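29/05/2021

**Virkmont food drive passes its mark**

The annual pantry drive in Virkmont has brought in 800 cans and jars, well up on last year's 776, and the good people at Ortner Hall could hardly be more pleased — or more tired, after a long week of lifting. Soup and beans led the way, as they so often do, though somebody also left a very handsome box of canned peaches, and there has been a fair bit of friendly talk over who gets them.

Boxes will go out to 317 households in town and along the Dilari road, where deliveries stopped in January when the bridge closed.
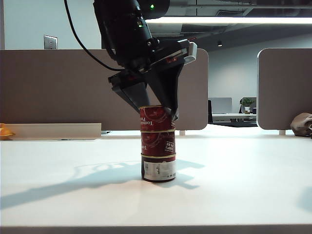 *1 min read*

Cans stack nicely, but the pantry would dearly love some rice and cooking oil too, and the hall door is open until six every evening.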